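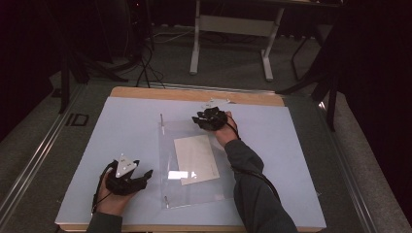
Two hands, two grippers, one pale board.

Rernley Prep Soccer Match Log
Version 2, released 2022-03-14

Welcome! This repository holds goal-by-goal records from the Rernley Conference, a ten-school high school soccer league. It covers five complete seasons of the boys' competition, every regular season match, with the time of each goal, who was home, what the halftime score was, and what the finish did to the standings. If you've ever wanted to know whether a one-goal lead at the half is safe in high school soccer, you're in the right place, and we'd love to see what you come up with.

High school soccer leaves a very thin paper trail. A final score gets phoned in, maybe a scorer or two is mentioned, and by the next season the page it was on is gone. We started saving the scorebooks because we kept arguing about old games in the stands, and the arguing got a lot more fun once there was a file to open.

What's in the box

matches.csv – one row per match, 225 rows in all
goals.csv – one row per goal, linked to matches by match_id
standings.csv – the table after each round of play
schools.csv – short codes, home fields, field surface
notes.txt – everything odd that wouldn't fit in a column
scripts/ – the checks we run before a release, plus a small table builder

Every team plays every other team once, so a season is nine games per school. Matches are two halves of 40 minutes. There is no overtime in the regular season, and a tie stays a tie: three points for a win, one for a tie, none for a loss. The top four go on to the playoffs.

Playoff games are NOT in here. Neither are the Shahbazi Cup games, even when two conference schools met in the cup the same week they met in the league (it happened, and it confused us too). We'd like to do the cup as its own repository someday, because the bracket and the tiebreaker rules need columns that make no sense for league play.

Columns in matches.csv

match_id: season number, round, and home code, joined with dashes. Never reused.
season: 1 through 5, oldest first.
round: 1 through 9. This is the scheduled round. A rained-out match keeps its original round number even if it was made up in late April.
makeup: yes or no.
home, away: school codes, see schools.csv.
neutral: yes if the match was moved to a field that belongs to neither team. The home team listed is still the one on the schedule.
ht_home, ht_away: score at the half.
ft_home, ft_away: final score.
complete: yes, short, or forfeit.
sheet: full or partial, explained below.

Columns in goals.csv

match_id: as above.
seq: order of the goal within the match.
side: home or away, meaning the team that gets the goal.
minute: 1 through 80. A goal in the opening seconds is minute 1. The clock counts up in our file, though the stadium boards in this league count down, so we converted.
minute_ok: exact, half, or none. "Half" means we know which half the goal came in and nothing better.
type: open, penalty, freekick, corner, own, unknown.

There are no player names anywhere in the data. The scorebooks have them, but these are high school kids, and nothing we care about here needs a name. Please don't try to add them back in a pull request – we'll close it.

A taste of the data

match_id, home, away, ht_home, ht_away, ft_home, ft_away
3-4-RNW, RNW, SKA, 1, 0, 1, 2
3-4-ZMV, ZMV, HLT, 0, 0, 0, 0
3-5-SKA, SKA, ZMV, 2, 1, 4, 1

RNW is Rernley West, SKA is Skalska, ZMV is Zomov. That first match is a favorite of ours. Rernley West scored early, sat back for most of an hour, and Skalska got both of theirs in the last stretch of the second half to jump up into fourth place. You can follow the whole thing in goals.csv and then watch the table flip in standings.csv.

Where the numbers come from

The main source is the official home scorebook. After each season we asked the schools for copies, and most of them came through, sometimes as a neat stack of scans and sometimes as a shoebox on somebody's passenger seat. Each sheet was typed in twice by different people, and the two versions compared. When they disagreed, a third person looked at the sheet without being shown either answer.

When a home book was missing we used the visitors' book. When both were missing we fell back on match reports and on game film if there was any. Those matches are marked sheet = partial. Final scores are solid even for the partial ones, and halftime scores nearly always are. Goal minutes are where it gets soft.

A word about minutes, while we're at it. Scorers in this league write the minute down when they get to it, and after a goal there's a lot going on. We compared sheets to film where we could and the sheets run a little late. We have not adjusted for it. If your work depends on the exact minute, group your goals into wider slices and you should be fine.

Using the files

They're plain comma-separated text with a header row, UTF-8, no quotes around the codes. Any spreadsheet will open them. One warning for spreadsheet people: match_id looks enough like a date that some programs will happily turn it into one. Import that column as text or you'll have a bad evening.

To rebuild the standings from scratch:

python scripts/build_table.py --season 3

Leave off the season and it builds all of them. The script applies the conference tiebreakers in this order: head-to-head, goal difference, goals scored, fewest goals allowed. Goal difference is capped per match under conference rules, and the script handles that, which is why your own quick total may not agree with ours. The raw uncapped figure is in the column gd_raw.

To run the checks:

python scripts/check.py

It looks for goals that don't add up to the final, halftime scores bigger than full-time ones, teams that played twice in a round, and school codes that don't exist. It should finish with the word OK and nothing else.

Known quirks

Forfeits are entered 1-0 with no rows in goals.csv. The check script knows this. Your script may not!

A match stopped by lightning after halftime stands as a complete result for the league. We mark those as short. Drop them if you're looking at late goals.

Zomov changed from grass to turf between seasons 2 and 3. schools.csv has a row for each surface, with the seasons it applies to, so join on season as well as code or you'll get doubled rows.

Skalska's home field was being regraded for the first part of season 4, and several of its "home" games are flagged neutral. Home advantage numbers for that season look strange if you ignore the flag.

Own goals are credited to the side that benefits. Some of the books do it the other way around, and we fixed every one we found. If a match has a goal type that looks backwards, tell us.

The type column is the weakest in the whole set. One scorer's corner is another scorer's open play, and plenty of sheets say nothing at all. Treat "unknown" as missing.

What changed in version 2

Added standings.csv, which people kept asking for.
Split schools.csv by surface.
Converted all minutes to count up. In version 1 they were mixed, and we're sorry about that one.
Renamed the column "ot" to "makeup." It never had anything to do with overtime. It stood for "other time," which seemed clever when we picked it.
Fixed a flipped home and away in season 1, round 7.

Good uses, and some not so good

The set is great for learning to work with real sports data. It's small enough to read through with your own eyes, messy enough to teach you something, and tidy enough that you can get a chart in one sitting. Coaches have used it to look at when goals come, and a statistics class used it to build a simple model of goals per match. Both of those made our week.

It's too small for ranking schools across eras, and it says nothing about soccer outside one conference. Rosters turn over completely in this span. A team code in season 1 and the same code in season 5 share a jersey and not much more. Please don't use it for betting of any kind.

Contributing

Corrections are very welcome, and the best ones come with a picture of the scorebook page. Open an issue with the match_id in the title. If you have an old book from a partial match, especially one of the season 1 games, we would be thrilled. Cover or crop the player names before you upload, please.

For code changes, run the checks first and keep the scripts free of outside packages. Several of our users are on school laptops and can't install anything.

License

Data: CC BY 4.0. Scripts: MIT. A credit line reading "Rernley Prep Soccer Match Log, version 2" is plenty.

Still on the list: the girls' competition, where typing has begun on the first season's books, and a column for red cards once we agree on how to record a second yellow.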